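Cuffs, film and a motel card: a week of minding the machine

I promised a few of you I'd write up how I look after the robot at Cliltlow, and then I didn't, for months, because every time I sat down to do it something on the thing needed tightening. So it's a quiet evening, I've got a cup of tea, and you're getting the long version.

Quick catch-up if you're new. I used to fix packaging lines, and now I look after a robot with proper fingers on it, the Grendanov kind, with more joints than I'd like to clean. I don't write the clever software. My part is everything you can do with a screwdriver, a cloth and a torch, plus the nagging. I love it. My knees are less keen.

What I do before it's switched on

I get in a little before seven and the first job is always the same, a slow lap with the power off. I look at cables first. Cables tell you what kind of night the robot had. If one has crept out of its clip, the arm's been swinging further than it ought to, and I go and read the run notes before I touch anything else.

Then the fingers. I bend every one by hand, tip to knuckle, feeling for grit. It's a funny sort of handshake. A healthy finger has a smooth, slightly heavy feel all the way round, and a sick one has a little catch in it, usually near the end of its travel where the fluff collects. A soft brush gets most of it out. Please don't blow compressed air into finger joints! I did it once, early on, and pushed a crumb of something so far into a linkage that I lost an afternoon getting it back.

After the fingers I go round the screws near the wrist with a paint pen. Each screw gets a dab of colour across its head and onto the housing beside it, and if the two halves of the dab stop lining up, the screw's moving. It's an old trick from the packaging lines and still the best thing I know. You can check a whole arm that way in the time it takes the kettle to boil.

Sleeves and film

Now for the bit people ask me about. The forearm wears a ribbed sleeve, which stretches and squashes as the arm bends, and over the wrist end we put clear plastic film. The sleeve keeps fingers (yours) out of the moving parts. The film keeps muck off the sleeve. Sleeves are dear and slow to arrive, and film is cheap as chips, so you can guess which one I'd like to be wearing out.

Putting film on well took me ages to learn. My first attempts were beautiful, smooth as a wrapped sandwich, and they were useless. The wrist turned, the film had nowhere to go, and it tore right along the crease. These days I wrap it with the wrist half turned and leave plenty of slack. It looks scruffy and wrinkled and it lasts far longer. I've had visitors offer to neaten it for me. No thank you.

My wrapping order, for anybody who's got a similar machine at home in the shed (you never know):

Power off, tag on, and check it's the right arm.
Old film off in one piece, and a good look at the inside of it for black dust.
Wipe the sleeve down with a barely damp cloth, going with the ribs.
Turn the wrist halfway.
Wrap from the hand end back towards the elbow, loosely.
Tuck the loose edge under, well away from the fingers.
Turn the wrist both ways by hand and listen.

Listening is a real step. Film that's going to snag makes a ticking sound against the joint before it ever catches. If it ticks, I start again.

The other thing with film is glare. It's shiny, it bunches up, and under bright lights every fold turns into a little white streak. If one of those sits in front of the wrist camera you'll get complaints from the software side all morning, so I check the camera view after every wrap and push the folds down till the fingers are clear. I used to skip that when I was in a rush. I got a very polite note.

Testing the grip after a rewrap

Once the film's on I like to see the hand do something small and fiddly before it goes back to proper work. Big objects are no test at all. Any hand can hold a ball. Give it something flat and thin and you find out quickly whether a fingertip is sitting proud or the thumb is coming down crooked.

My favourite is a key card. It's stiff and it's slippery, and it has no thickness to speak of, so the thumb has to come down on top while the fingers hold it up from below. If the pressure's uneven the card rotates, slowly, like a clock hand, and you can watch it go. The first time I saw that I thought I was imagining it. I go for a motel card because the printing gives you something to line your eye up against — a plain white one can turn quite a way before you notice.

I'll also stand there with a thin strip of something between my finger and thumb and think about where the hand would have to come from to take it. Strips are worse than cards. They flop, and they're slim enough to slip between two fingertips if there's the least bit of play in the joints.
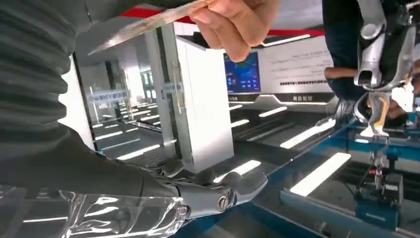
And the card, thumb on top:
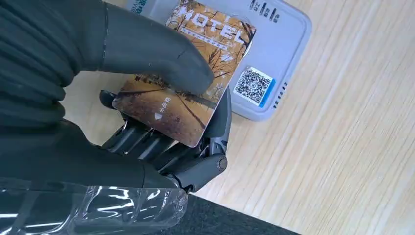
When it doesn't hold

If the card turns, I work from the outside in. Fingertips first. Grease is the usual villain, and a wipe fixes it more often than I'd like to admit after I've already got the toolbox out. Then I check the film hasn't worked its way forward and got under a finger. Then the joints, one at a time, looking for play.

Only when all of that's clean do I ask for the thumb to be recalibrated. The thumb does so much of the work that its numbers wander first. We keep a log of its closing value, and the note in the front says anything between 300 and 700 on our scale is fine to leave alone. I get twitchy well inside that. When it shifts a lot between one morning and the next I want to know why, even when it's still in range, and I'll hold the machine back for a bit if I have to. Nobody's ever thanked me for that at the time.

There was a morning in September when the log said 87. I read it three times. Eighty-seven! I was certain the motor was gone, and I'd started writing the order to Bratard for a new one when I thought I'd better check the plug behind the wrist. It was in, but it wasn't home. One push, a click, and we were back in the middle of the range. I crossed out the order and went and sat in the sunshine for a while.

So now the plug is on the morning lap as well. The lap gets longer every year.

Spares and where I keep them

I've got a drawer with Salgado written on it, after the old Salgado machine whose parts used to live there, and I've never changed the label. In it at the moment: 2 spare sleeves still in their bags, a roll of film, the paint pens, fingertip pads in an old margarine tub, and a card with the screw sizes written on it in biro. I've been told there's a proper system on the computer for this. There is, and I fill it in, and then I go and look in the drawer.

The sleeves want to be stored stretched out a bit, by the way. Leave one squashed flat under a box of brackets and it'll keep that shape, and once it's on the arm it'll fold in the same spot every time the elbow bends. That's where it will split. I lost a perfectly new one like that and I'm still cross.

Fingertip pads I swap as pairs, thumb and whichever finger meets it most. A new pad against a worn one makes the grip lopsided, and you're back to watching a card go round like a clock.

What's next

I want to try a different film, something a bit duller, to cut down the shine near the camera. The sample I've ordered is coming from Bratard and looks thicker than I'd like, so I'm half expecting it to crackle. If it does, I might try cutting it narrower and using two overlapping turns. I'd also like a small mirror on a stick for looking behind the wrist plug, and if anyone knows one that doesn't go wobbly after a month of being dropped, put it in the comments.

I've had a couple of messages about the brush as well. It's a make-up brush. Get the cheap one with the fat head, and wash it before you use it, they shed like mad the first time.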